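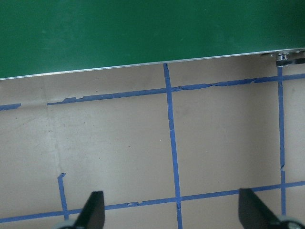 Setting up a taught grid for a two-arm cell

Last updated: March
2 comments | 30 shares

This guide covers the tape grid and the planner settings for two arms working either side of a conveyor and a bin. It assumes you have Zondton installed and both arms talking to it. The cell used is the one at Jaiswal, but the steps are the same for any flat table.

1. Lay the grid

Use blue painter's tape. The lines don't have to be perfect. The software fits the grid from where the lines cross, so a ragged edge does little harm, but a missing crossing does. Check the corners next to the conveyor first.

2. Fit the grid from the wrist camera

Open the gripper fully and move the arm until at least two crossings show between or above the fingers. Run:

zt grid fit --view wrist --mask fingers

The mask matters. Without it, the dark edge of a finger over a tape line can be picked up as a line of its own. Repeat from several poses, then save. Our saved fit used 30 poses.

3. Add the conveyor and bin as solid objects

Enter the conveyor as a plain box, including the side rails. Enter the bin as four thin walls and a floor, with the front wall lower than the rest. If you enter it as one block, the planner will refuse every goal inside it.

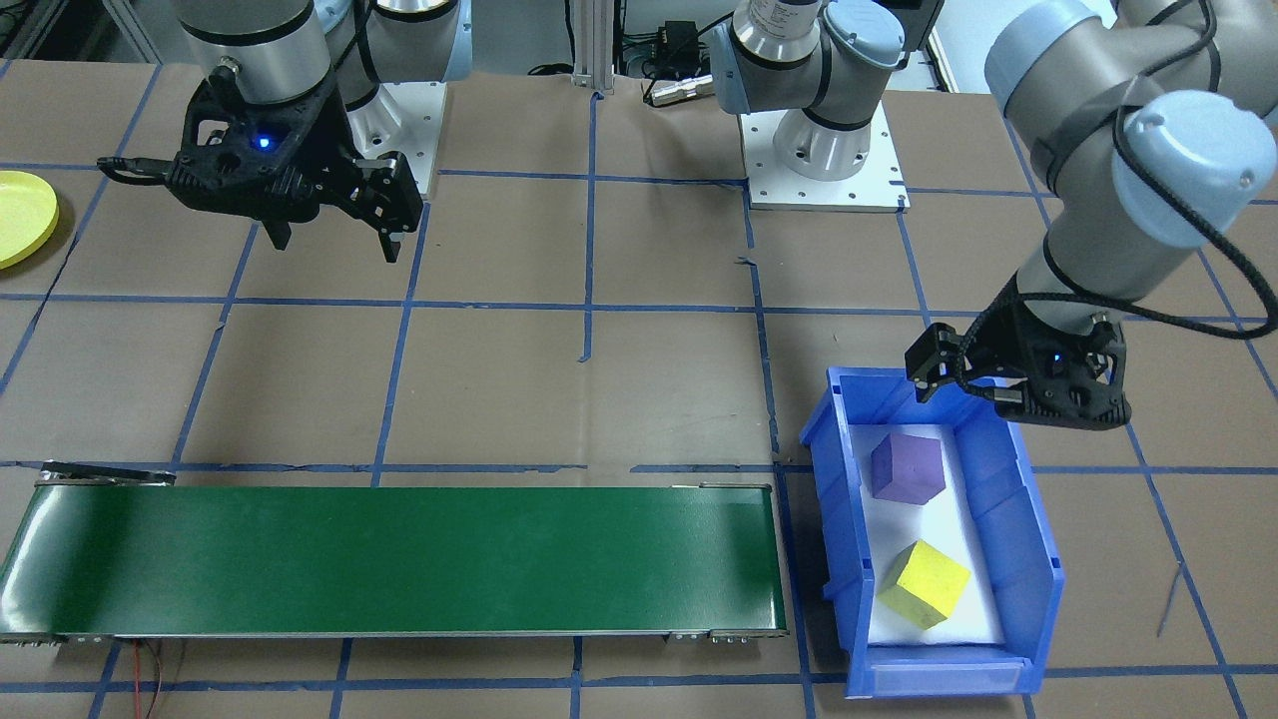

Left gripper over the table, right gripper over the bin. The foam cubes are on the white liner.

4. Give each arm its own zone

Set the bin as a shared zone and the rest as private. Only one arm may hold the shared zone at a time – the other waits outside the walls. Thandeka Visser wrote the lock, and it lives in zones.yaml under port 2298. Change the port if Fusirard is already using it.

5. Check the cables

The planner knows nothing about cables. Add a padded tube along the outside of each arm's upper links and rerun the collision check. Expect a few goals near the back of the bin to drop out.

If the fit fails with error 1332, delete the saved poses and go back to step 2.

Questions to Harsh Jaiswal, Pokonness tooling desk
Back to top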